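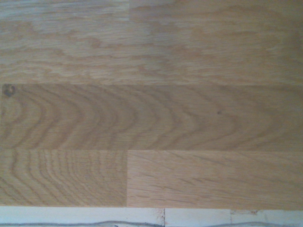 O registro

A carta chegou numa quinta-feira, às 9 da manhã, antes de eu tirar o casaco. Vinha de um escritório de Clitutthorpe que eu só conhecia pelo papel timbrado. Representavam a Busa, fabricante de colas, e pediam que a minha cliente deixasse de usar o nome Vidmar em todos os seus produtos no prazo de 6 semanas.

Minha cliente fazia cera para madeira. Tinha uma oficina, dois empregados e um caderno de pedidos. Começou a usar o nome quando o pai morreu, porque era o nome da rua onde ele tinha trabalhado. Nunca pensou em registrar. Quando telefonei, ela perguntou se alguém podia ser dono de uma rua.

Expliquei que da rua, não. Do nome numa lata de cera, sim.

- E eles fazem cera?

- Fazem cola. Mas registraram para as duas coisas.

Ela ficou um tempo sem falar. Ouvi uma máquina ligada ao fundo, depois alguém a desligou.

Trabalho com marcas há muitos anos. Quase tudo se decide por datas. Quem depositou primeiro, quem usou primeiro, quem guardou o recibo. As pessoas chegam ao escritório com histórias e eu peço papéis. Algumas se ofendem. Minha cliente não se ofendeu, mas também não tinha muitos papéis.

Trouxe o que encontrou numa caixa de sapatos. Havia notas de compra de carnaúba, um folheto de feira, duas cartas de um hotel que encomendava cera para os assoalhos. O nome aparecia no folheto, escrito à mão por cima de um carimbo. Não tinha data. Perguntei em que ano tinha sido a feira e ela disse que tinha sido no ano em que choveu dentro do pavilhão.

Procurei o ano da chuva. Passei uma tarde na biblioteca, nos jornais velhos, e encontrei uma nota de seis linhas na página dos esportes. A feira tinha sido em dezembro, dois anos antes do depósito da Busa. Tirei cópia e voltei a pé para o escritório.

Naquela noite não dormi bem. O folheto provava que o nome existia, mas não provava que alguém tivesse comprado uma lata. O outro lado diria isso na primeira página da resposta. Eu diria, no lugar deles. Levantei às cinco, fiz café e fiquei na cozinha relendo as cartas do hotel.
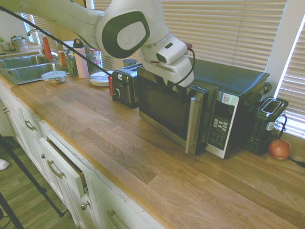 A bancada com o micro-ondas e as torradeiras.

Foi na segunda carta que vi. No verso, a lápis, o gerente tinha anotado uma conta - 101 latas, o preço de cada uma, o total sublinhado. Debaixo do total estava escrito "Vidmar, pago", com o carimbo da recepção. O carimbo tinha data. Era de março, do ano seguinte ao da feira.

Liguei para o hotel às oito. O hotel já não era hotel. Pertencia agora a um grupo chamado Closar, que alugava as salas. A moça que me atendeu disse que os livros antigos estavam no porão e que eu podia vir olhar, se levasse lanterna.

Levei lanterna. O livro de despesas estava na terceira prateleira, inchado de umidade, mas legível. A mesma conta aparecia ali, em tinta azul, com o número do pagamento. Pedi à moça que assinasse uma declaração. Ela leu tudo duas vezes e corrigiu uma vírgula.

Mandei a resposta para Clitutthorpe na semana seguinte, com os anexos numerados. Eles demoraram a escrever. Quando escreveram, a carta era mais curta e o tom tinha mudado. A Busa se dispunha a retirar a cera do registro e ficar só com a cola. Oferecia ainda 500 pelas despesas. Sugeria que as partes guardassem sigilo.

Li a proposta para a minha cliente por telefone. Ela quis saber se, aceitando, o nome passava a ser dela.

- Para a cera, sim. Temos que depositar o pedido.

- E a cola continua deles.

- Continua.

- Meu pai detestava cola - disse ela.

Assinou na segunda visita, depois de ler cada linha com o dedo. Preenchi o pedido de registro enquanto ela esperava. No campo da descrição escrevi cera para madeira e perguntei se queria acrescentar alguma coisa. Ela pensou em óleo, em verniz, e disse que não, que só sabia fazer cera.

Na saída deixou uma lata em cima da minha mesa. O rótulo era novo, impresso, com o nome em letras verdes. Guardei a caixa de sapatos no arquivo, junto com a cópia do jornal, e pus a etiqueta com o número do processo.

Compartilhar 9
Comentários 6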